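# Covering a worktable with kraft paper and taping a grid on it, plus belt and bin advice

**Posted by Miranda_K** in Workshop & Craft Room

Hi all! I finally have a real worktable after years of using the dining table, and I'm so excited I can hardly stand it. It's 95 inches long, bought secondhand, with a top that is sound but very ugly (old glue, paint rings, a burn). I want to cover it in brown kraft paper so I can just peel the paper off when it gets nasty, and then mark it out in big squares with colored tape so I always know where things go.

I also have a little tabletop conveyor belt coming that I'm going to run along the front edge, with a plastic bin at the end to catch things. I make small foam and felt toys and I'm hoping to send finished pieces down the belt while I work on the next one. My sister thinks this is hilarious. I think it's going to be wonderful.

What I'd love help with:

- How do I keep the paper from bubbling and wrinkling? My test piece looked like a relief map by the next morning.
- What tape is good for the lines? I bought masking tape and I can barely see it on the brown.
- How big should the squares be?
- How close should the bin sit to the end of the belt?

I have a big roll of paper already, 272 square feet of it according to the label, so I can afford to mess up once or twice. Thanks so much!!

---

### jiltano

Use butcher paper instead, the white kind. Tape shows up better on it. Masking tape is fine on white.

*Comment from Miranda_K:* Thank you! I do already have the brown roll, so I'd like to stick with it if I can.

*Comment from jiltano:* Then get darker tape.

---

### Lucimara Guimarães

Oh, I love this question, I have papered so many tables! We do it at the Clarnis makers' room in September every year and then again whenever somebody has a bad day with the wood stain. Kraft paper is a great choice. It's cheap, it takes pencil notes, small parts show up on it, and it isn't as glaring as white when you have lamps over the table.

**The paper**

Cut it the day before and let it lie flat with books on it, curled side down. If you put it on the table straight from the roll it will fight you the whole way. Cut it long enough to fold under at both ends, and tape the folds to the underside of the table, where your sleeves won't catch them.

Start from one end, tape it down, then pull toward the other end with both hands spread wide. Smooth from the middle outward with a dry folded towel. A second pair of hands really helps on a table that long, but I've done it alone with a heavy can of paint standing on the far end.

You'll still get some wrinkles! Paper swells a bit in damp weather and shrinks back when it's dry. I used to get upset about it and now I leave them, unless there's one right where I need something to sit flat. Then I slit it with a craft knife, overlap the edges a hair and tape over the slit, on a grid line if I can manage it.

Don't glue it. I know somebody is going to come along and say spray glue. You'll be scraping it off until spring.

**The tape**

Dark blue. It's so much easier to see on brown than masking tape, and it still looks nice. Narrow is better than wide, because with wide tape you're always wondering if you measure from the inside edge or the outside edge. Mark your measurements in pencil along two opposite sides, stretch a string between the marks, and lay the tape along the string. Press it lightly at first, stand back, squint, fix the crooked ones, and only then rub it down hard.

Lay all the long lines first and then all the short ones. When I mix them I lose track and end up with one column that's skinnier than the rest. And pick up your leftover scraps of tape before they get rubbed in — I'm terrible about this.

**The squares**

Take the biggest thing you put down regularly, for you maybe a tray or a plate of parts, and make the square big enough to hold it with finger room on every side. People tend to go too small. Small squares look lovely and very organized, and then nothing fits inside one and you ignore the lines altogether. Big ones get used.

**The belt and the bin**

Put the belt along the front like you planned and run it parallel to a grid line, so if it creeps you'll spot it right away. Leave yourself room to reach the side controls if it has any.

For the bin:

1. Set it just past the end of the belt, with the near lip lower than the belt surface. If the lip is higher, soft pieces stop against it and pile up.
2. Try it with your lightest piece and your heaviest. Foam tends to tumble and felt tends to drape, so they land in different spots.
3. Put a loop of tape under each corner of the bin. Plastic slides on kraft paper more than you'd expect.
4. Choose a color that isn't the color of your toys. Purple foam in a blue bin is still easy to find, but I wouldn't want to look for blue foam in there.

Blue tape on brown paper, a green belt in front and a blue bin to the right of it:

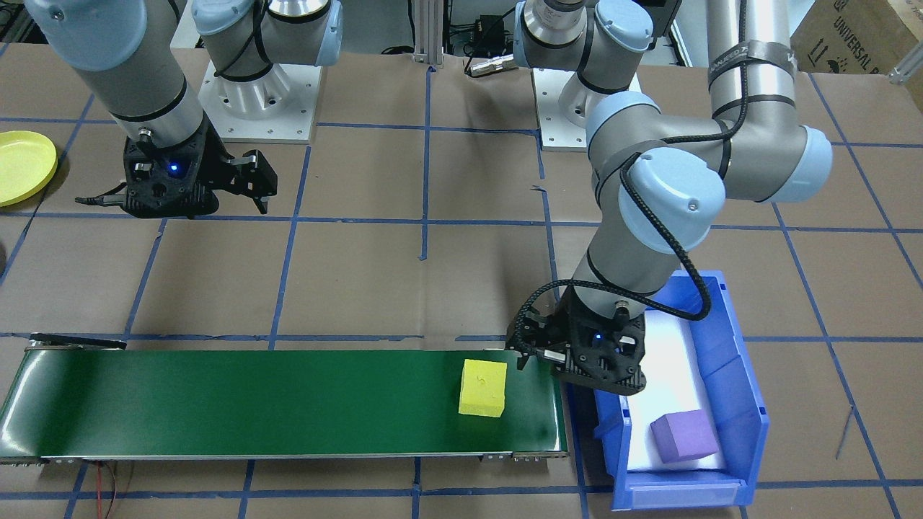
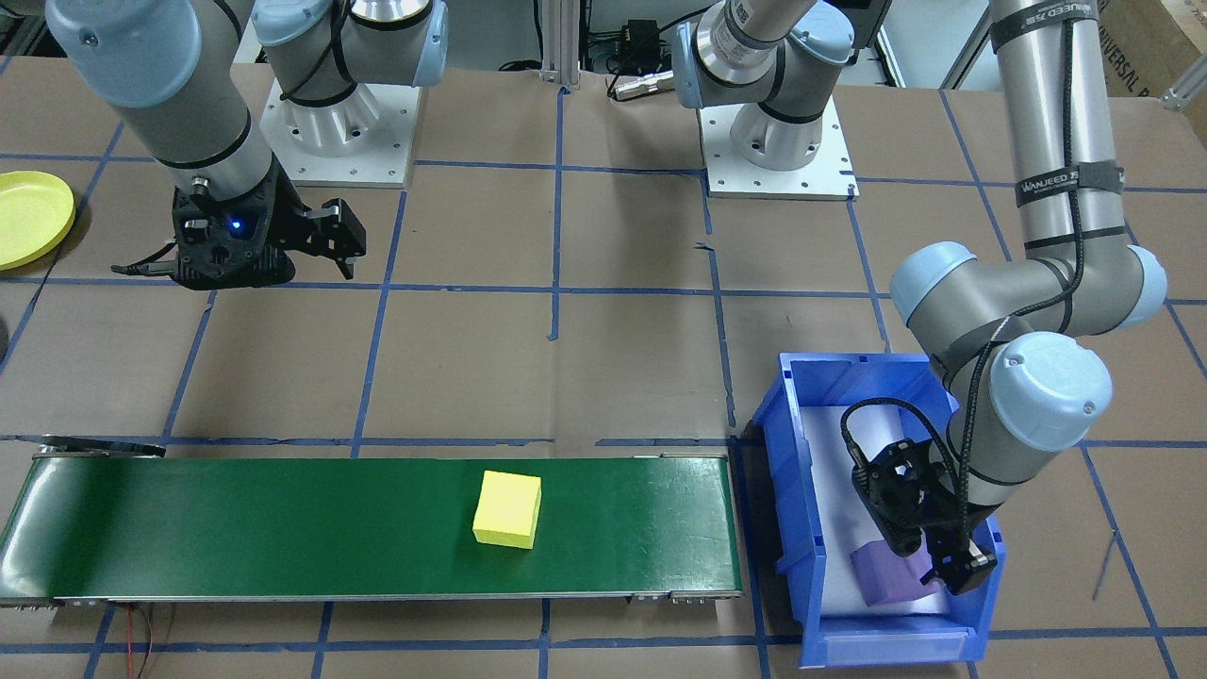

### hustico_dan

Agree with most of what Lucimara said, especially dark tape and big squares. Two things to add.

One, if you're going to fold the paper under at the ends, check whether your table has a metal lip underneath first. Mine did and packing tape let go of it after a week. I switched to binder clips on the short ends and I like them better, you can pull the paper tight again whenever it sags.

Two, put down 2 layers of paper at the start. You have plenty on that roll. When the top one gets gross you cut it off and there's a clean one waiting, though you do have to redo your lines. I pencil tick marks on the edge of the table itself so I never have to measure again.

I don't have a belt so can't help there. Jealous.

*Comment from Miranda_K:* Binder clips!! I have a whole drawer of those. Paper is cut and lying under every cookbook I own, blue tape is on the list for tomorrow, and I'm going with squares big enough for my cutting tray. The belt still hasn't shipped, but I've got a bin picked out, and the lip is nice and low. Thank you all, I'm thrilled.

*Comment from Lucimara Guimarães:* Yay! The tick marks on the table edge are such a good idea, I'm stealing that. Do the long lines first!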